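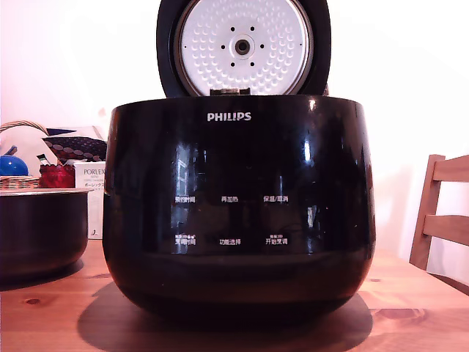
Fault 36 again, and Funmilayo Briggs hadn't even got her coat off. The arm had stopped at the Standthorpe kitchen a little after two, elbow locked, wrist turned up, like it was waiting for change. On her screen the rice cooker stood with its lid straight up and the pot out beside it on the table. So it got that far. Then nothing.

"Force limit?" Deividas Lapiņa, on the phone from Lorkton. Chewing something.

"Log says 49. Limit's 100."

"Then it shouldnt of stopped."

"I know it shouldn't."

She scrolled. Line 1404 - contact, soft, unclassified. Soft. Not the lid, not the pot. She read it twice and felt her neck go cold.

"Deividas. Who's in the house?"

Chewing stopped. "Mrs. Nygård. Just her."

"Call her."

"It's a stop, Fun, it stopped, that's what it's suppose to - "

"Call her now."

Hold music. She kept her thumb on the release and did not press it. Then a click, and an old woman's voice, very annoyed.

"It has my sleeve," said Mrs. Nygård. "Ten minutes it's had my sleeve. Are you people coming or not?"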